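Getting scuff marks off a metal storage bin without repainting it

I've got a big grey metal bin that I use for sorting bits and pieces on the bench, and the sloping part has gone dark and patchy with some scratches. The floor of it has cloudy smudges too. Dish soap hasn't shifted them. I'd like it to look decent again but I don't want to strip it back to bare metal. I'm in Ornetside, so it's humid most of the year, if that matters.
Fatima Ndlovu
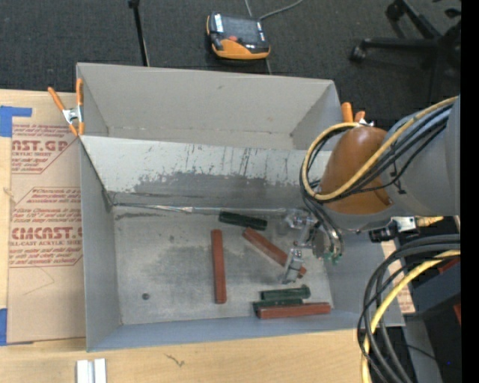 Chin-lung Wei
First work out whether the marks are on top of the finish or through it. Run a fingernail across the darkest bit. If you feel an edge, the coating has gone and no cleaner will bring it back. If it feels smooth, it's probably residue from whatever has been sliding down there, and that will usually come off.

For residue I'd go in this order:

Warm water with a good squirt of dish soap, left to sit under a wet cloth for 13 minutes or so while you make a cup of tea. Most people wipe straight away and give up.

Bicarb mixed to a paste with a little water. Rub lightly with a damp sponge, rinse, dry.

Metho on a rag. Test it in a back corner first, as it will soften some paints. Open a window and keep it away from the heater.

Stay off the green scourers. They'll take the colour off a cheap enamel in a few strokes and you'll end up with a dull patch bigger than the one you started with.

If it's worn through, you're touching up whether you like it or not. Degrease it, give the edges a light sand with 200 grit, wipe off the dust, then put on two thin coats of metal primer and two of enamel. Leave it overnight between coats, longer in your weather. I did a cupboard door in March in one afternoon and the paint was still tacky a week later.

Aurelio Tejada
wd40 and a rag. works on everything

Bình Phan
Mostly agree with Chin-lung, but I wouldn't bother with enamel on a surface that gets things dropped on it. It chips. I lined mine with rubber matting from the Trarneck hardware, cut with a Stanley knife, and stopped worrying about what was underneath. It cost less than a tin of paint and it's a lot quieter. Lift it out now and then and dry under it or you'll get rust.

If you do sand, keep 3000 grit for car polish. Someone in another thread here told people to use it before primer and it's far too fine, the primer has nothing to grip.

The oil spray will lift greasy marks but you have to wash it all off with soap afterwards if you're planning to paint. Paint won't stick to it.

50 shares
Contact Kondeo Help | Copyright Kondeo | Back to top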